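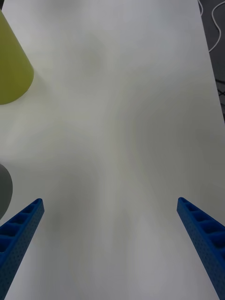
Piltar cell — fault review meeting
September 27, 2025
Held in the meeting room, Punerwood office. Apologies from Nel.

1. Previous minutes

Accepted with one correction. Item 4 last time said the grip fault was "closed". It was never closed. The wording now reads "not seen again during the check", a much smaller claim.

2. What went wrong

During the can sorting trial the left arm began closing on a can while the right arm still had hold of it. The handover step should have waited for a release signal. The log shows the wait timing out after 7 seconds and the program carrying on as if the signal had arrived. The operator pressed the stop. No one was hurt and no one was within reach of either arm, though the meeting did not think much of that as a safeguard.

Drandov's written summary calls this "an isolated timing event". The log from the trial covers 108 handovers and has the same timeout in it four times. The other three went unnoticed as the can had already been let go by then. The meeting does not accept "isolated" and has asked for the summary to be rewritten.

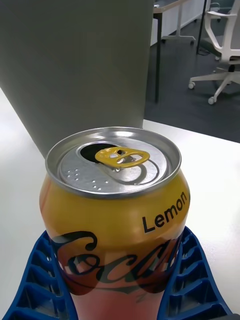
Nobuhle Naidoo

3. Supplier's explanation

Drandov say the gripper reports "holding" and "released" from finger position alone. A dented or squashed can may sit between the two thresholds and report neither. Plausible, but we were told something very similar last December about the cup task and the fix then was a new threshold. I asked what had been tested besides the threshold and did not get a clear reply.

Nel sent a note in favour of adding a motor current reading to the release check. General support for this. It was pointed out that a second signal is only useful if the program stops when the two disagree, and the present program does not stop for anything except the button.

4. Demonstration

The supplier's one-page report was tabled. It lists 40 clean handovers. All were done at reduced speed with undamaged cans, so the fault as described could not have shown up. The meeting noted the report and drew nothing from it.
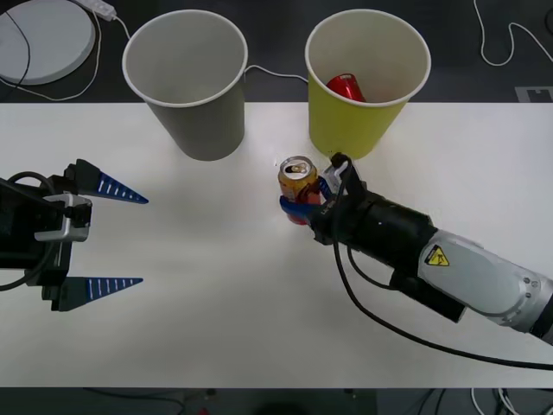
Can held in the right-hand gripper, left-hand gripper open, cups at the back of the table.

5. Interim rules

Handover between arms is not to be run at full speed until item 3 is settled. On a timeout both arms are to hold position and wait for a person. Drandov warned this would slow the trial. The meeting was content with that.

Stop button: the cable is long enough to reach the operator's seat but has been left coiled by the wall. Move it and leave it there.

There was some argument over whether one-arm picking should be paused too. Two were for, the rest against, on the grounds that the fault is in the handover wait and one-arm picking doesn't use it. I would like my doubt recorded — the same timeout routine is called in other places and we have not been shown where.
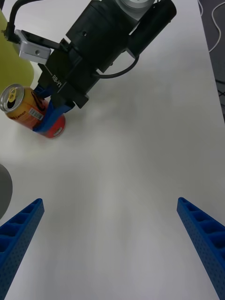

Can the grippers be trusted to let go by themselves after a timeout?
At present they should not be, as the program can't tell a full hand from an empty one when the release signal is missing, and letting go at the wrong moment could drop a can or leave both arms moving.

6. Actions

Drandov: rewrite the summary, including all four timeouts, and list every place the routine is called.
Nel: draft the two-signal release check.
Naidoo: write up the interim rules and put a copy at the cell. Move the stop button.

7. Other business

Request for a second operator's chair. Deferred.

Next meeting to be set once the rewritten summary is in.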